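How to Set Up a Bin-Picking Demo Cell for an Open Day

These notes cover the picking station we run for visitors at Perner each July. They assume a calibrated arm and a gripper program that already works in the lab. Setup takes one morning.

1. Fix the bin. Every taught position is referenced to the bin corner, so any shift ruins the run. Place the bin on the table, push it against the stop and clamp it before touching the pendant. Check the clamps again at noon.

2. Set the speed. Halima Langat, who wrote our visitor procedure, limits the arm to 200 mm/s for all motion inside the bin. Visitors can follow the gripper at that speed. Moves above the rim may go faster, but stay in reduced mode while the barrier is open.

3. Load the parts. Drop them in by hand and do not arrange them.
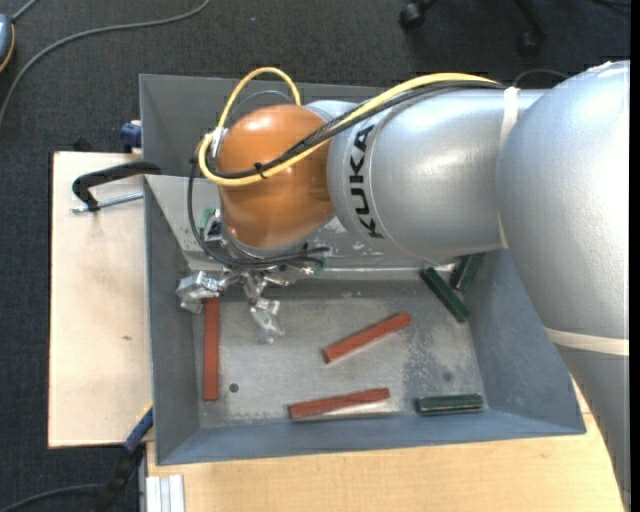
Part choice decides how well the demo reads from behind the barrier. We use bars in two colors and have the arm clear one color first, then the other. Red and dark green separate well against a gray metal floor, even where the paint is gone and the surface is scuffed. Leave a bar or two leaning in a back corner. Those are the hard picks, and they are the ones people ask about.

4. Check the cable slack. Jog the wrist through its full range with the gripper down in the bin. The loop above the wrist must not pull tight at either limit. Retie if it does.

5. Run dry. Do 80 cycles with no audience and log every missed pick. More than 6 misses means the camera needs recalibrating. Américo Barros keeps the log from earlier years – 1,214 cycles so far – and most of the misses in it are bars lying flat against a wall.

6. Brief the operator. One person holds the enabling switch and does not answer questions. A second person talks.

Reload between groups with the arm parked at home and the drives off.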